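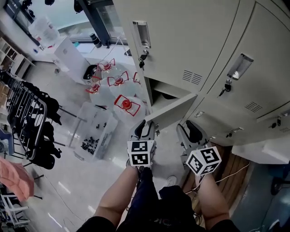

Remley is an open-source software package for recovering the motion of hand-held grippers from head-mounted video. It was written by Veerle De Graaf at Nokden and first released on 19/02/2021. The output is used to train control policies for robot arms.

The software detects square fiducial markers printed on a cube fixed to each gripper. Every visible face gives a separate pose estimate, and the estimates are merged by weighted least squares. A Kalman filter fills gaps of up to 4 frames; longer gaps are flagged and left empty. Left and right grippers are told apart by marker ID, so the hands may cross. Video is processed at 30 frames per second.

Head motion is removed in a second pass by Feltent, a visual odometry module that ignores image regions covered by the arms and grippers. Version 2, released in September, replaced its feature matcher and added an exporter for the Upadhyay trajectory format. Known problems include pose flipping when only one face of a cube is seen head-on, and drift in recordings longer than 25 minutes.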